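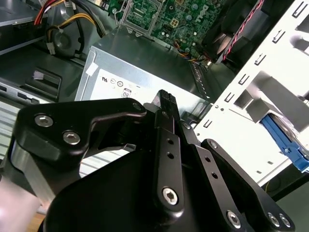

Ticket: Dell desktop shuts off by itself, now won't start at all
Opened by: Keegan Ross
Assigned to: Nadine Yammine
Status: Closed

Keegan Ross wrote:

Hi all, it's the Dell from the front counter again, the one we run the Vovari label software on. Since July it's been shutting off in the middle of the day, no warning, no blue screen, just click and black. I'd wait a bit, push the button and it would come back, so I kind of lived with it (I know, I know). This morning it clicked, the fan twitched and that was it. Now the power light blinks amber and nothing comes up on the monitor.

What I've tried so far: different outlet, different power cord, different monitor cable. I also held the power button down for 60 seconds with the cord out, because my brother-in-law swears by that. Nothing!

Nadine Yammine wrote:

Hey Keegan, thanks for trying the easy stuff first, that saves me a trip down the hall. Can you unplug everything from the back except power and the monitor, and try once more? I've seen a bad USB hub do this. Also, is the light blinking in a pattern or just on and off?

Keegan Ross wrote:

Unplugged the lot, including the label printer and that Flistetti card reader. Same thing. The light goes blink blink, pause, blink blink. So 2 and a pause, I guess? I watched it long enough to get dizzy.

Nadine Yammine wrote:

OK, bring it up to the bench and I'll open it. Please leave the keyboard and mouse where they are, I have plenty up here.

Nadine Yammine wrote:

Got it open, Nov 4, 2021. Notes as I go, so Renato can pick this up if I get pulled away.

First, dust. Not the worst I've seen, but the power supply vents had a gray felt in them. Blew that out, put the cover back on loosely, tried again. Same blink.

Next I pulled the memory, both sticks, and put them back one at a time. Same blink with either one. Wiped the contacts, no change.

Then I unplugged the drives and tried again with just the board, one stick and the processor. The fan gave a little kick and quit. At this point I'm leaning toward the power supply, but I don't love guessing, and the processor hadn't been looked at since whoever last serviced this thing.

Took the cooler off and lifted the processor out. The old paste was like chalk! It came off in crumbs. I went over the socket with the magnifier and a flashlight and didn't find a bent pin, so I'm happy there. The chip is in an antistatic tray on the shelf with a sticky note on it. Please don't move the tray, Renato.

Renato Dagdag wrote:

Not touching the tray. Do you want me to try the supply tester while you're at lunch?

Nadine Yammine wrote:

Yes please! Cord off the wall before you unclip the big connector, and watch the little orange, yellow and blue wires down by the edge of the board. Easy to snag with a sleeve, ask me how I know.

Renato Dagdag wrote:

Tester says the supply is bad. The 12 volt reading came up low and then dropped out completely. I ran it twice to be sure and got the same result. There's a matching used one in the Enau parts bin, and that one tested fine on all the lines. Want me to swap it?

Nadine Yammine wrote:

Go for it, and save the case screws in the lid of the paste jar so we don't lose them again.

Nadine Yammine wrote:

New supply is in. Processor back in the socket, fresh paste, cooler on, both sticks, drives plugged in. It started on the first push. Fan was loud for a moment and then settled. I had to reset the clock and put the boot drive back at the top of the list. Left it running a test load for 6 hours and it never blinked.

Keegan Ross wrote:

Back on the counter and printing labels. Thank you both so much! The card reader needed its driver put in again, but I managed that myself.

Nadine Yammine wrote:

Great. I've marked the old supply as dead and put it in the recycling crate. Keegan, if it clicks off even once, reopen this ticket the same day, please. Closing.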